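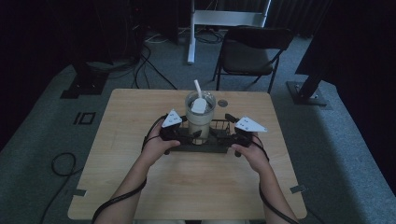
The table in the back room has been refinished, and I have spent more evenings on it than the object deserves. It is a plain rectangular table from the flea market in Arnemden, bought for 38 and carried home upside down on a hand truck. The top is light wood and the previous finish was a hard, glossy varnish that had gone orange in patches. I wanted it pale and I wanted it to survive drinks.

Condensation and milk are the two things that mark a light tabletop fastest. A cold cup leaves a ring within an hour if the finish is thin. Milk is slower but worse, as it dries into the open grain and shows up later as a gray spot that wiping does nothing for. The old table had both kinds of damage. So the finish was chosen around cups, and the rest of the table got whatever the top got.

Sanding took two evenings. I started at 60 to get through the varnish, went over it again at 60 where the orange had soaked in, and then moved up through the finer grits by hand. I used a block and kept to the direction of the grain. The near edge, where forearms rest, had a sharp corner that I rounded over slightly. It makes more difference to comfort than the height of the chair does.

The finish is a hardwax oil with a small amount of white pigment, sold under the name Skenov. I put on two thin coats with a cloth, left each one for a night, and buffed in the morning. The instructions say one coat is enough for furniture. I disagree for anything that will have a cup on it.

Testing was simple. I cut the bottom of an old board from the same batch of scrap, gave it the same two coats, and stood clear plastic cups on it with cold milk up to near the rim. One was left for 68 minutes, the other overnight. The first left nothing. The second left a faint ring that went away with a damp cloth and a little oil. On a one-coat board the overnight ring is still there.

A few notes on cups, which turned into their own subject. Thin clear plastic is light, and a straw and a stirrer standing in it both raise the center of gravity and give a sleeve something to catch. A cup like that wants some kind of support at the base. A small wire rack does the job well - the bars keep the cup from sliding and leave air under it, and air underneath is half the battle with rings. Solid coasters trap the water and let it run off one side later. I had a cork set from Istska that did exactly this and I have moved it to the kitchen.

Remaining work: the underside has had no oil at all, and it should get one coat before February so both faces take up moisture at a similar rate. One leg is still short by the thickness of a piece of card. I will deal with the leg first.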